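Jornik grasp planner: README

Jornik turns overhead RGB-D views of a cluttered bin into ranked grasp poses and streams them to the arm controller. It was written at Elatholm for the Bora picking cell. The planner and the Yao segmentation module ship together; the controller bridge is a separate package.

Requirements

Linux with a real-time kernel, Python 3, and a GPU with enough memory for the Yao weights. The CPU fallback works but misses the planning deadline on most bins.

Running

Start the bridge first, then launch the planner with the cell config. The planner waits 60 seconds for a joint state message and exits if none arrives. Set dry_run to true to log poses without sending them.

Configuration

bin_floor_z: height of the bin floor in the base frame. Re-measure after moving the bin.
wall_margin: 22 mm by default. Lower values let the fingers reach objects against a wall – expect more contact stops.
max_candidates: 2000 before collision filtering.
retries: 2 per object, after which the object is masked until the next view.

Known issues

Mesh and other porous items give ragged depth, and Yao tends to split them into several segments. Objects that touch or overlap may be merged into one. Hoses and cables on the wrist are not in the collision model; the joint limits in the Bora config are tightened to compensate. Worn or scuffed bin surfaces can produce false segments at low thresholds.

Maintainers: Vilja Rantala (planner), Aatos Lahtinen (bridge and config).
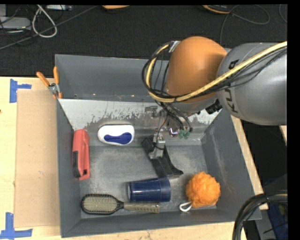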